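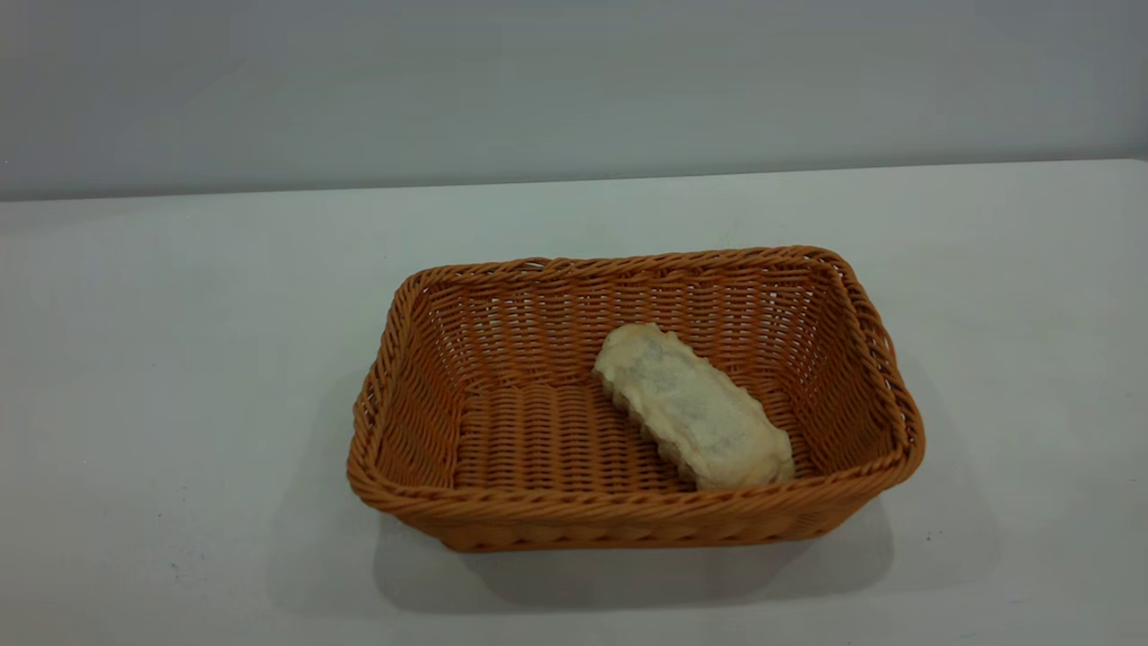
## 5. Bread basket: setting up and looking after it

Right, on to my favourite part of the breakfast set-up. I've laid more bread baskets than I care to remember, and I still like doing it (there's something cheering about a basket of rolls on a plain table). If you've already done the cups and plates in section 4, carry straight on. The basket is item 9 on the Murnell stock sheet, listed as "basket, rectangular, tan".

### 5.1 Before you start

You'll need the basket, a soft brush, a damp cloth and whatever bread has come over from Hakim that morning. Wash your hands, and put the tongs somewhere you can reach them without leaning over the food!

### 5.2 Laying the basket

1. Tip the basket upside down over the sink and give it a firm tap. Crumbs love the rows in the bottom.
2. Brush along the weave first, then across it. Get right into the corners, and don't forget the twisted rim, which hides more flour than you'd think.
3. Wipe the table and let it dry.
4. Set the basket down with a long side facing the guests. I leave 25 cm clear at the front so there's room for a plate.
5. Run a finger round the rim. If you feel a sharp end poking out, swap the basket for another and put the bad one on the repairs shelf.
6. Add the bread with tongs. Long rolls can go in on the slant, and I like to start at one end so there's a bit of space left for people to get their fingers in.
7. Pop the allergy card next to the basket, never inside it.

**Note:** Bread straight from the oven goes on the cooling rack for 25 minutes before it comes anywhere near the basket. Steam makes the bottoms go soggy, and I've had to throw out a whole batch that way (my own fault, I was rushing).

**Caution:** Don't put anything buttered, iced or sticky straight on the weave. Use a sheet of Sestix paper underneath. Jam in the gaps is a misery to get out.

### 5.3 Emptying and cleaning

1. Take the bread out with tongs and put it to one side on a clean surface.
2. Check the floor of the basket for crumbs and seeds.
3. Brush it out, then wipe inside and out with warm water and a drop of washing-up liquid.
4. Stand it on its side to dry, away from the radiator. 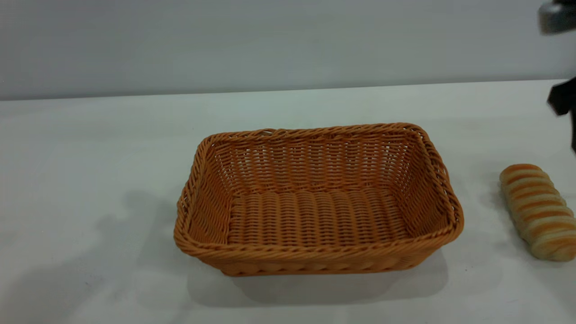 *Fig. 5b. Basket empty, bread roll lying to the right.*

**Caution:** No dishwasher, please, and no soaking. Bent Zoëga put one through the hot cycle in August and the rim came up like an old mop.

### 5.4 Storing

Baskets stack, but I stop at 5 or the bottom one starts to spread. They live on the Cornum shelving, second shelf down. If you need a new one, fill in form 1091 and leave it in the tray by the door. Butter dishes are next, in section 6.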